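Progress report, second period
Project: Ostdale log parsing library
Prepared for: Berchtold program office
Date: 13/04/2024

Summary

In this period the work was mainly on the parser core and on the command line tool. The parser reads now all the record types which were listed in the work plan, except the nested ones. Two of the four milestones are closed. The third is open, and I explain the delay under "Parser core".

Parser core

At the end of January we replaced the old tokenizer. The former one was reading the whole file into memory, and on large server logs this made the program very slow. The new tokenizer works on blocks of 200 lines and keeps only the open records between blocks. The public functions have the same names as before, so programs which already call the library do not need to be changed, only rebuilt.

Nested records are still a problem. When an inner record has no closing mark, the parser takes the next outer record as part of it. We tried a solution with a depth counter, but it failed on files where two services write to the same log. Nosipho Mnguni is now writing a second solution that looks at the process number first. It passes the small test files. We did not yet run it on the full archive from Pleltwood.

Command line tool

The tool has a new option for checking a rule file without parsing any log. It prints the line number and the name of the rule that has the error. Users at Pleltwood asked for this in the first period, and they have the build since three weeks. They reported one fault – the tool stopped when the rule file was empty – and it is corrected.

Tests

The test set covers 95 percent of the parser code. The part without tests is the reading of compressed files, where we depend on the Ivska library. Ivska has changed its error codes in the last release, and we prefer to write these tests when the codes are stable.

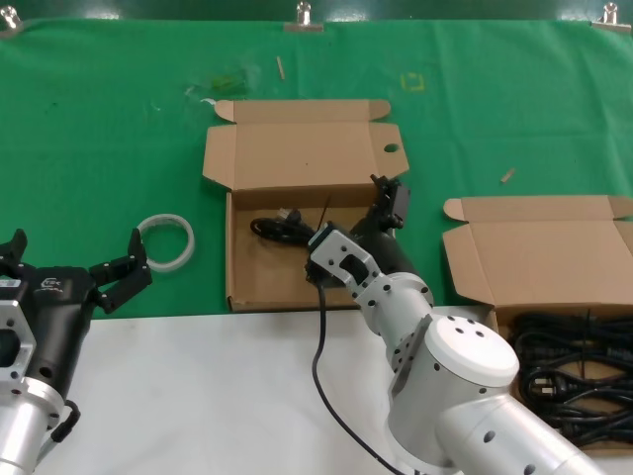

Ostdale Tools Group

Documentation

The user guide is complete for the command line tool. For the library, the chapter about rule files is written and the chapter about error handling is a draft. The examples must be checked again after the nested records are finished.

Budget

Spending is inside the plan. The money for the external code review was not used in this period, and we ask to move it to the next one.

Next period

– finish nested records and run the full archive
– write the tests for compressed files
– send the draft chapter to Berchtold for comments

We would need from the program office a decision about the code review before the work on milestone 4 begins.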